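Search this manual
Enter keyword Go

Section 8: Comparing Hand Grips on a Wheelchair Push Handle
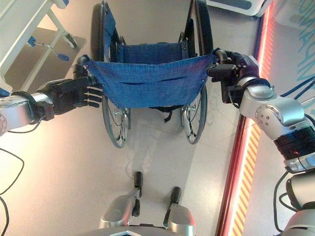 Now for the fun part of the set-up! You have two grip profiles to try, Pukura (soft close) and Gyamfi (firm close), and the same chair shows up their differences beautifully. Allow 65 minutes for both.

1. Lock the wheelchair's parking brakes and square its back to the robot.
2. Open the Ganis controller and load Pukura on both hands.
3. Bring the palms down over the push handles, then close. Fingers should curl right around the grips.
4. Hold for 2000 ms and save the finger readings.
5. Release the brakes and push forward one slow step at a time, up to the floor mark.
6. Open both hands, back the robot away, and repeat from step 1 with Gyamfi.

NOTE: Run the left and right hands as a pair first. Single-hand trials are in the next section, and they're well worth doing (the steering changes a lot!).

CAUTION: Keep loose cable clear of the wheels and the robot's feet. Never test with a person in the chair.

If the controller shows code 652, one hand closed early. Open both and go back to step 3. Our Gronarville bench team saw it most with Gyamfi, usually after a crooked approach.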